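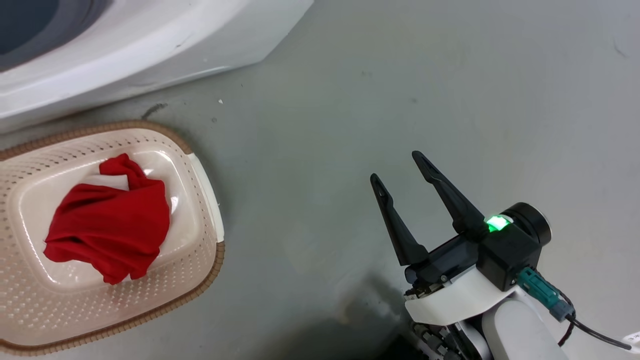

Red cloth in the perforated basket, gripper open.

Laundry tips for living with the Mimelex arm

I've had the Mimelex laundry arm on trial from Dodwood, and I'm having more fun with wash day than I have in years! It lifts clothes out of a basket and feeds them to a front loader (or the other way around), one piece at a time. You can help it along quite a bit, so these are my notes so far.

Pick a wide, shallow basket. Tall hampers are miserable for it, as the fingers have to go straight down and they bump the sides. A low basket with sloping walls gives them room to come in at an angle.

Leave clothes bunched up. I spent my first week folding shirts flat before I set them out, and it kept sliding over the top of them. A loose heap with a bit of cloth sticking up is much easier to pinch. Dede Arthur, who set mine up, told me to drop things in "like a teenager would," and that's been my rule ever since.

Keep small loads small. Two shirts at a time goes beautifully. When I piled in a full week of towels it pulled up three at once and dropped one on the way over.

Contrast helps. Bright clothes in a pale basket get picked up on the first try nearly every time. White socks in a white basket are another story, so I borrowed a dark blue tub for those.

Sweep first. Lint and grit end up on anything that lands on the floor, and a dropped shirt is going to happen now and then.

Wipe the fingers with a barely damp cloth after a linty load, with the power off. Stay away from the cable plug. Fabric softener residue makes them slick, and you'll notice it with nylon before anything else.

The trial plan is $136 a month and buying it outright is $1,015, mount included. That's real money for a chore I can do myself, but my shoulder is so much happier! Delali Antwi over in Hanholm has the older model and says hers still struggles with fitted sheets. Mine does too. I pull those out by hand.

Next up is the dryer side, which I hope to try in July.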